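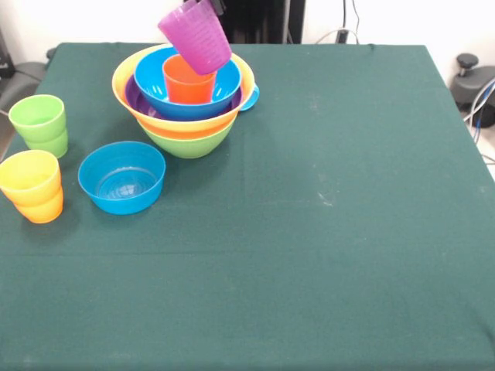 Acta de la reunión del proyecto Grirklow, 27 de febrero de 2020

Me ha tocado redactar el acta otra vez, así que perdonad el tono. Empezamos por el panel de pagos: la pasarela de Sarpong ya funciona en pruebas y hemos pasado 362 cobros simulados — ¡solo fallaron dos! Yo propuse activarla ya para todos los clientes y me frenasteis con razón, porque falta el aviso de factura rechazada. Queda para la próxima versión.

Luego hablamos de la migración desde Ceruro. Hay 2.378 cuentas en la base antigua, y de esas 735 siguen sin correo confirmado. 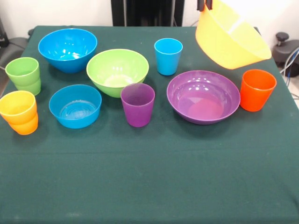

A esas les mandaremos un recordatorio (el texto lo escribo yo, prometido) y en junio cerramos el acceso viejo. Se votó y salió que sí, con una abstención.

La plantilla Bornley se queda como tema por defecto, aunque a mí el menú lateral me sigue pareciendo enorme. Los de soporte piden documentar la instalación paso a paso, que tienen 126 consultas abiertas y casi todas preguntan lo mismo. Aprobado.

En ruegos y preguntas, alguien pidió cambiar el idioma desde el móvil. Lo miro y os cuento por correo.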